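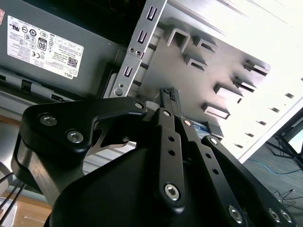 Die **Roboter-AG Wudberg** ist eine Arbeitsgemeinschaft von Schülern und Auszubildenden in Wudberg. Sie beschäftigt sich mit der automatischen Montage und Demontage von gebrauchten Desktop-Computern. Träger ist die Berufsschule Stosach, die der Gruppe auch den Werkraum zur Verfügung stellt.

## Geschichte

Die Arbeitsgemeinschaft entstand aus einem Wahlkurs für Elektrotechnik. Am Anfang bauten die Teilnehmer nur kleine Fahrroboter, die einer Linie folgten. Als die Schule einen Posten ausgemusterter Bürorechner übernahm, schlug die Kursleitung vor, diese Geräte als Übungsmaterial für einen Roboterarm zu verwenden. Der erste Greifer hatte Finger aus dem 3D-Drucker und war für Stecker zu weich. Er wurde nach einem Schulhalbjahr durch einen Greifer mit Metallbolzen ersetzt.

## Arbeitsweise

Die Gruppe arbeitet mit einem Arm, an dessen Handgelenk eine kleine Kamera befestigt ist. Gesteuert wird er zuerst von Hand. Die Bewegungen werden dabei aufgezeichnet und später zum Training eines Programms benutzt, das dieselbe Aufgabe selbständig ausführen soll. Eine Aufzeichnung beginnt immer mit geöffnetem Gehäuse.

Zu den Aufgaben gehören:

- Stecker greifen und in die richtige Lage drehen
- Bauteile in den Laufwerkskäfig einsetzen
- Kabel zur Seite legen, ohne an ihnen zu ziehen
- Speicherriegel entnehmen

Als schwierig gilt vor allem die Arbeit am Laufwerkskäfig. Die Blechlaschen stehen dort nach außen, und die Finger des Greifers verdecken der Kamera oft die Sicht auf die Stelle, an der das Teil eingesetzt wird. Dazu kommen Spiegelungen auf dem blanken Metall – bei Sonne am Nachmittag werden deshalb die Rollos geschlossen. Für ein vollständiges Training verlangt die Gruppe 300 Aufzeichnungen pro Aufgabe. Der gesamte Bestand umfasste zuletzt 3.638 Aufzeichnungen, von denen 128 wegen falscher Kalibrierung gesperrt sind.

Alle Rechner werden vor der Arbeit vom Stromnetz getrennt. Das Netzteil darf ausgebaut oder geschwenkt, aber nicht geöffnet werden.

## Wettbewerb

Seit mehreren Jahren nimmt die AG im Juli am Wettbewerb in Allham teil. Dort müssen die Mannschaften ein unbekanntes Gehäuse bearbeiten, das erst am Morgen ausgegeben wird. Bewertet werden die Zahl der gelösten Aufgaben und die Schäden am Gerät. Ein abgebrochener Stecker führt zum Abzug von 2 Punkten. Die Wudberger Mannschaft tritt dort in der Klasse mit Handsteuerung an – eine Teilnahme in der autonomen Klasse ist geplant, das Programm erreicht aber noch nicht die vorgeschriebene Geschwindigkeit.

## Förderung

Die Firma Fröhlich aus Stosach liefert Schrauben, Kabel und kleinere Frästeile. Ersatzfinger für den Greifer werden von den Auszubildenden im Metallkurs selbst gefertigt. Die Bauanleitung dazu liegt im Werkraum aus und wird auf Anfrage auch an andere Schulen abgegeben.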